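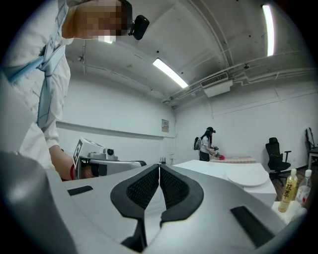

The accordion came to Grurnura in a banana crate, on the back of the bread truck, and by noon half the town knew about it. It was a Vollen! I had only ever seen one in a catalog, and that was when I was nine and cutting out pictures of instruments to tape over my bed. The note tucked under the straps was from Raíssa Sales, who ran the dance at the Flatetti hall, and it said: "Number 328. My grandmother's. Low notes dead. Dance is Saturday." I read it twice and put the kettle on and forgot the kettle. I didn't even change for the job. I stood there in my good white long-sleeved shirt, leaning forward over the work like a kid over a birthday cake, and I did not sit down again until dark.

If you have never opened up an accordion, oh, please find one and do it (a cheap one, and keep the pins in a saucer). You think it's going to be a box of air, and then it's a whole little street in there, row after row of doors, and every door has a tongue of steel that sings when the wind goes by. I took out the bass side first. The wax had gone gray and crumbly. Somebody had written "June, too hot to play" in pencil on the inside of the wood, and I laughed so loud the dog left the room.

Gitau Urio came by after supper with a jar of beeswax. He'd played for the Flatetti dances before his hands got bad, and he wanted to hear it.

"There's nothing to hear yet," I told him.

"Then I'll wait."

So he waited. He sat by the stove and talked the entire time, about the winter the Tavares bridge iced over and the band had to crawl across it on their knees pushing the drum ahead of them, and about a waltz the old lady used to play last thing, when the lamps were being turned down. He couldn't remember how it went. He had the first two bars, and he hummed them over and over, and each time he got to the end of the second bar he stopped with his chin up as if the rest might be on the ceiling.

I melted the wax. I set the reeds back one by one, and I loved every single one of them, even the stubborn F that I had to take out again three times. At a quarter past eleven I closed her up, slid my arms through the straps and pulled.

What a sound! It came up through the floor. The spoons buzzed in the drawer. The low notes were rough and wide awake, and I just held one down and let it go on and on until the bellows ran out.

"Give it here," said Gitau.

"Your hands."

"Give it here anyway."

He couldn't manage the chords. He pressed one bass button with his left thumb, which is no way to play anything, and picked at the keys with two fingers of his right. First bar. Second bar. His chin started to go up, and then the fingers went right on without him, into the third bar and the fourth, slow, with a wrong note in the middle that he went back and fixed.

I grabbed the pencil and Raíssa's note and wrote the tune on the back of it as fast as I could.

"Again," I said. "From the start, and don't look at me."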